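Vosen Demonstration Guide
Section 4: Recording Pick-and-Place Demonstrations
Revision of September 30, 2019

Welcome to the fun part! By now the arms are bolted down, the leader handles are paired and the cameras pass their self-check (Section 3). In this section you will record the demonstrations the policy learns from. The method is imitation learning with action chunks: the network looks at the camera views and predicts a short run of arm motions at a time, so the quality of your recordings matters more than almost any setting in the training file.

4.1 Prepare the table

1. Clear the tabletop of tools and spare parts. Toy food and dishes for the current task may stay.
2. Open the task card on the operator screen and read the goal line out loud to your partner.
3. Put the target dish where the card says, then shift it a little in any direction you like. Small changes between episodes are exactly what we want.
4. Place the toys. Leave room for the fingers to come down on both sides of each one.
5. Start the overhead view and check that the dish is fully visible.
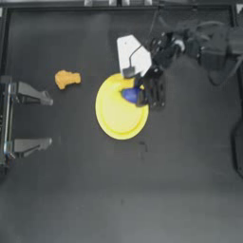 Figure 4-1. Overhead view, gripper over the yellow plate.

Note: The overhead view gives the policy the layout, and the wrist view gives it the last stretch of the approach. Both streams must be running before you press Record. The recorder will start with only one, and you will lose the episode when the dataset is checked.

4.2 Record an episode

1. Move the arms to the home pose and let them settle.
2. Press Record and wait for the tone.
3. Bring the open gripper toward the toy at an even speed. Slow is fine. Stopping dead in mid-air to think is worse, and the policy will happily learn your pause along with everything else!
4. Line up using the wrist view on the operator screen.
5. Close on the toy, lift, carry it over the dish and release.
6. Return to home and press Stop.
7. Mark the episode Keep, Retry or Recovery.

Use Recovery when the first grasp missed and you went back for a second try without touching the toy by hand. Please don't throw these away. In the Tunelham trial we trained one policy on 2,092 clean episodes and a second on the same set plus 161 recovery episodes, and the second one was far better at going back for a toy it had dropped. We were thrilled with how much such a small addition did.

Caution: Keep hands and sleeves out of the work area from the tone until the arms are back home. If you have to reach in, press the stop button first.

4.3 Using the wrist view

The wrist view takes some getting used to. Left and right swap over when the wrist turns far enough, and distance is hard to judge until both fingertips are close to the toy. Spend a few unrecorded passes just opening, approaching and backing away. Most new operators find their feet quickly, and it's a lovely moment when the view suddenly makes sense.

For the best approach, keep the toy centered between the fingers from the start and correct early. A late sideways jerk shows up in training as noise. If the toy drifts toward one finger, back off a little, center again and carry on recording. 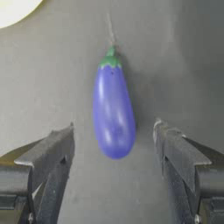 Can I mix toys of different shapes in one dataset?
Mixing is encouraged, as long as each episode carries the right task label. The Dernholm set has 2,303 episodes across all its toys, and policies trained on the whole set handled new placements better than those trained on one toy alone.

4.4 Check and train

1. Open the episode list and play back anything marked Retry. Delete it or change its mark.
2. Run the sync check. Any episode where the camera streams and the joint log disagree will turn red.
3. Leave red episodes out. Don't try to trim them by hand.
4. Choose the Paulauskas preset, our standard starting point for tabletop tasks, and press Train.
5. When training ends, load the final checkpoint and run it on placements you did not record.

Scoring is simple: the toy is resting in the dish or it isn't. Write down the misses in plain words as well ("closed too early," "let go above the rim"), as these notes will tell you what to record next.

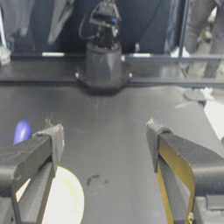

Group the notes by type of miss before you go back to the table. If early closing is the most common one, record more slow approaches with the toy in that part of the workspace, then train again from the same preset. Our first round at Dernholm stopped at 824 episodes, and the next batch was planned entirely from a page of notes like this.

Note: Keep the old checkpoint until the new one has been scored on the same placements. Presets are due to change in December, so save a copy of your training file with each checkpoint.

Continue to Section 5 to set up two-arm handovers.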